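Surkamum Shared Kitchen Fund
Progress report, second reporting period
Grant recipient: Nurnance Community Kitchen
Prepared by: Masaru Ishida, kitchen operations
Date of report: 29 November 2020

1. Purpose of this report

This report covers work under the cookware and washing-up portion of the grant. It describes the condition of the pans and the sink station, the cleaning method now in use, the problems that remain, and the changes requested for the next period. Food purchasing and the dining room floor are reported separately by Tane Quinlan.

2. Background

The application identified burnt residue on frying pans as the main cause of early replacement. Pans were scrubbed with whatever was at hand, put back on the shelf with residue still on them, and used again. Each further use baked the remaining layer harder. In the year before the grant the kitchen bought new pans more often than it bought new knives, cutting boards and mixing bowls combined. The grant pays for a written cleaning method, training for each cook team, and a small stock of supplies. It does not pay for a dishwasher, and none of the methods below depend on one.

3. Work completed

3.1 Pan inventory

All pans were taken off the shelves in September and checked on a flat surface for warping, loose rivets, damaged handles and worn interiors. The inventory lists 16 frying pans. Pans with a loose handle were set aside and are not in use. Worn interiors were recorded but were not treated as a reason for removal, provided the base was flat and the handle was firm.

3.2 Written method

The method was drafted, tried with two cook teams, and revised once. The first draft called for an overnight soak. This was dropped after both teams reported that the soaking pans blocked the sink for the morning team. The current version is as follows.

Let the pan cool on the stove. Do not run cold water into a hot pan.

Scrape out loose food with a flat scraper and put it in the trash.

Cover the burnt area with warm water and dish soap. Leave the pan to stand on the counter, not in the sink.

Scrub with the non-scratch pad, working from the rim toward the center. Tilt the pan over the basin to drain it, with both hands on the long handle if it is heavy, and look over the interior for what is left.
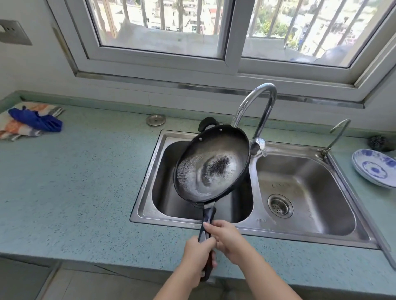

If a dark patch remains, apply baking soda paste to the patch only and scrub again in small circles. Repeat until the surface feels even under a fingertip.

Rinse both faces, including the area around the rivets and the underside of the handle joint.

Dry with a towel and return to the shelf. Pans are stored with a cloth between them.

Steel wool is no longer part of the method, though one scrubber is still on the counter by the sink. The remaining pads were moved to the maintenance closet for use on oven racks.

3.3 Training

Each cook team received one session at the sink, held at the end of a normal shift so that real pans could be used. The session covers the method above and the care of the sink. Two teams asked for a repeat session after a change of members, and both repeats have been held. A laminated copy of the method is posted inside the supply cabinet door.

3.4 Supplies

Scrub pads, flat scrapers, dish soap and baking soda were bought from Agarwal. Spending on supplies in this period was $309, against a line of $400. Scrub pads were the largest item. Pads wear faster than planned when they are used on pan rims, and the reorder point has been raised.

4. Sink station

The station is a stainless steel double sink with a gooseneck faucet. The written method assigns the left basin to washing and the right basin to rinsing. Before the grant period either basin was used for either task, and greasy water was often left standing in both.

The drain strainer is to be lifted and emptied at the end of every shift. Burnt particles are fine enough to pass through the strainer, so heavy residue has to be scraped into the trash before any water is added. One slow drain was reported in September and was cleared by hand with a plunger. No plumber was called and no cost was charged to the grant.

The steel rim and divider are wiped dry at closing to limit water spots. Compliance with this step is uneven. Late teams tend to skip it, and it has been added to the closing checklist.

5. Results to date

No frying pans have been bought since the inventory. The time needed to clean a badly burnt pan has not been measured in a controlled way, and no figure is offered here. Teams report that the second pass with paste is the slowest part, and that results are poor when the standing time is cut short.

Residue remains the most common fault noted at shelf checks. It is found most often at the center of the pan, where the burner heat is strongest, and next at the rivets. The second location is a matter of technique and can be addressed in training. The first is partly a cooking problem. Pans are being preheated empty on a high burner and then left while other items are prepared.

6. Open items

Pads left in the wash basin. These break down and shed fibers. A hook will be mounted beside the sink.

Preheating. A short note on burner settings will be added to the cooking guide. Tane Quinlan will review the text.

Pans with loose handles. Cornarer has been asked for a price on replacement rivets. If the price per pan is higher than that of a comparable new pan, the affected pans will be scrapped.

Shelf checks. These are done by whichever cook opens the kitchen, and the log has gaps. A fixed weekly check by operations is proposed.

7. Requests

We ask the fund to approve a transfer of $100 from the training line to the supplies line. Training has cost less than planned, as the sessions took place within existing shifts. The total grant amount does not change.

We also ask that the final inventory be made with the same sheet and the same checks as the first one, so that the condition of each pan can be compared directly. A blank copy of the sheet is attached with the expense record.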